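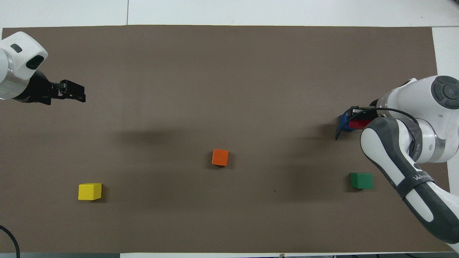
Bench tips: teaching a two-arm cell by demonstration

Covering the table

Use matte paper or a matte mat in a dull mid-tone. Gloss throws highlights into the camera and the cubes lose their edges. Pull the sheet flat and tape the underside only. Tape on top gets caught by a fingertip sooner or later. Leave a narrow margin of bare table so you can see at a glance if the sheet has crept.

Wipe the sheet between sets. Crumbs and bits of tape show up in the recordings.

Cubes

Plain wooden cubes in strong single colors are the easiest first objects. Sand the corners lightly and let paint cure overnight, or it will transfer to the finger pads. Scatter them by hand before each run. If you put them back on pencil marks, the arm learns the marks.

Space them at least one open gripper width apart for the first 100 demonstrations. Close spacing can come later.

Guiding by hand

Hold the arm at the wrist housing, never by the fingers. Move at half the speed that feels natural. Stop for a full second above the cube, go straight down, close, stop again, lift. The pauses make the segments easy to cut afterward. Keep your sleeve and your head out of the camera's view.

With two arms, park one clear of the work with its gripper closed while you guide the other. Handovers need two people or remote control.

Driving by remote

Set motion scaling to 2:1 so that your hand travels twice as far as the gripper. Sit where you can see both the table and the monitor. Ditte Blöndal clutches out and recenters after every pick, and her logs need the least trimming of anyone's at Follbridge.

Discard a run if you bumped a cube by accident. Keep it if you bumped one and then recovered cleanly, and label it as a recovery.

Cables

Leave enough slack at the wrist for a full turn, then tie the loop back to the forearm with hook-and-loop strap. Check it at both joint limits. Anything that hangs below the fingertips will drag a cube eventually.

Storage

Name files by task, operator and run number. We passed 700 runs in June and the early ones named "test" are still unsorted.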